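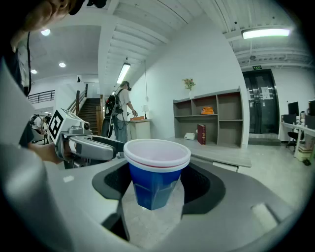

Re: cups for the July do at Puvcombe

Sent: 12th March
To: Wernevero hall list

Quick one before I go out, sorry if it's a jumble.

> Can we settle the cups please. Last year we ran out before
> the tea was even poured and people were drinking squash
> from the vases. Do we buy paper again or use the plastic
> ones? And is there anywhere to put them that isn't the
> kitchen, you can't get to the sink as it is.

Plastic, please. The blue ones with the white rim. Blue sides with the flat faces, so they don't slip when your hands are wet. Thin red line under the rim, if anyone is trying to match them. I'd go for those over the paper, which went soggy at Ornel and we binned almost 300.

We have 62 in the box now. Not enough for July but enough for the coffee mornings, so no need to order this week. Will price up more when I get a minute.

One thing, they stick. Put 2 together damp and you'll never get them apart, I've split one already trying. So dry them first THEN stack. Tea towels are in the drawer left of the cooker, please take them home and wash them if you use them, there were none on Sunday.

Where to keep them: not the kitchen, agreed. I'd say the white cabinet downstairs, the one by the little white table lamp. Bottom shelf is clear, top shelf has the raffle stuff which I will move. Please don't leave boxes on the stairs, however handy it looks, someone will go flying with a tray.

Still need:
washing up bowl (ours has a crack)
2 jugs with lids
marker pens for names, the children swap cups otherwsie

If you've got any of that spare just reply to me and not the whole list, my inbox can't take it.

And whoever has the key to the urn cupboard, can I have it back before the weekend. Ta.

So (Puvcombe end)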